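Search products
Enter code or keyword
Go

Brestik 522 Entrance Floor Tile, Gloss White

Product code 522. Supplied by Sumetti.

The Brestik 522 is a large-format square porcelain tile with a polished white glaze, intended for halls, porches and other indoor areas where footwear is taken off and kept. It is rated for domestic foot traffic and for light use in guest houses and changing areas. It is not rated for outdoor use, or for wet rooms where people walk barefoot.

The body is fully vitrified with low water absorption. Sand, mud and sunscreen carried in on sandals stay on the surface and can be wiped off with a damp cloth. The glaze resists ordinary household cleaners. Acid-based limescale removers will attack cement grout and should be kept for the tile face only – rinse straight away.

Edges are rectified. A minimum joint of 2 mm is required on all sides, including against fixed plinths and raised ledges, where a flexible sealant must be used instead of grout. Grey grout is recommended. White grout discolours quickly in a shoe area and is difficult to restore.

The usual layout for a shoe area is a straight grid with one joint parallel to the wall. The joint then serves as a line for setting out footwear, toes to the wall, and pairs can be straightened against it by hand. A dark wall base gives a clear limit to the floor and hides scuffs from toe ends.
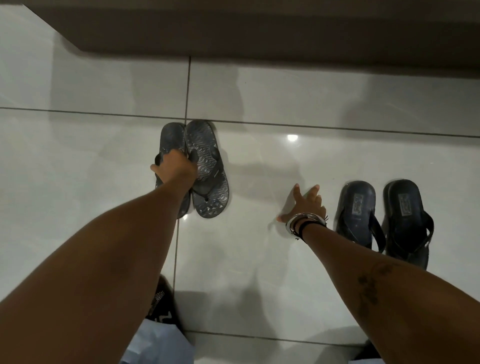 Can flip-flops be left on the tile overnight?
Rubber and foam soles will not stain the glaze, but some black rubber compounds leave a faint mark after several weeks in one position. Move the pairs when the floor is mopped, and remove any mark with a neutral cleaner and a white pad.

Gloss finishes reflect ceiling lights strongly. Where a single bright fitting is used, a diffuser is advised. The matt version (Brestik 414) has the same body and the same joint requirement, but shows less glare and slightly more dirt in the texture.

Fixing: full-bed adhesive on a level, dry base. Use a levelling system for all large-format work. Movement joints must follow those in the base. Allow the adhesive to cure fully before grouting, and keep footwear off the floor until the grout is hard.

Supplied by the box. Full pallets only for orders above 2000 tiles. Batches vary in shade – order the whole area at once and keep one box back for repairs. The current batch is available until August.

Comments (3)

hallwayproject
Laid this in our porch with the grey grout. Wipes clean well enough. It does show every hair, so be ready to sweep.

tk_north
Is the sealant at the plinth sold separately? Could not find it on the list.

Sumetti
It is sold separately. Look under Clandurov flexible sealant, light grey.

Related items

Brestik 414 Entrance Floor Tile, Matt White
Clandurov Flexible Sealant, Light Grey
Clandurov Fine Joint Grout, Mid Grey
Väisänen Wall Base, Dark Brown
Väisänen Low Shoe Shelf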